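Packed lunches at work, is it really saving you anything?
4 replies · 60 views · Share

clistberg_wyn wrote:
So I've been taking lunch to work since February and my sister says I'm kidding myself. I figure I save 8 bucks a day over the sandwich place next door. Coffee too, if I drink the office stuff (I don't love it, but it's hot and it's free).

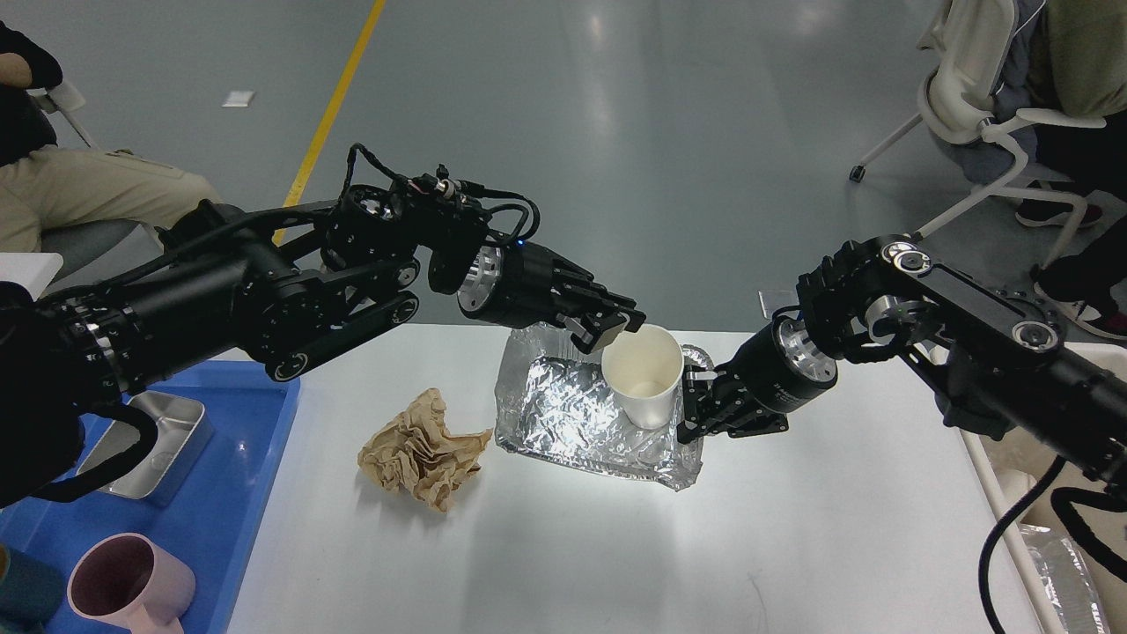

Biggest problem is boredom. I make a big pot of chili on Sunday and by Wednesday I can't look at it. What do you all do?

msaab60 wrote:
Freeze half! Chili, soup, rice, all of it freezes fine. Then you've got two or three things to pick from and you're not stuck.

MaliG wrote:
Gonna disagree with Marwan on the rice, mine comes out like gravel every time. Also 8 bucks is only a savings if you don't count groceries. Did you count groceries, Wyn?

clistberg_wyn wrote:
...no. OK, so maybe 4 bucks. Still counts!

Hywel_G wrote:
Add a splash of water before you microwave the rice, Mali, and cover it. Works for me. What I'd really spend money on is the box. I went through a pile of cheap plastic ones, they stain and the lids warp. Switched to steel and I'm never going back.

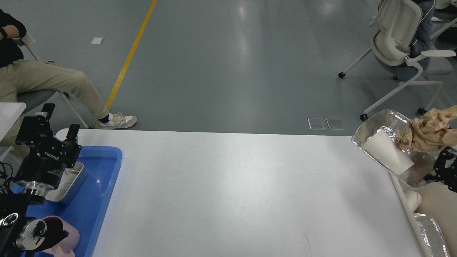 Stainless steel lunch box in a blue tray

MaliG wrote:
Steel can't go in the microwave though, so now you're dirtying a plate too. Glass all the way.

Hywel_G wrote:
I eat mine cold half the time. Glass weighs a ton on the bus.

Last updated: 7 December 2019
We use cookies to keep you logged in. Accept / Settings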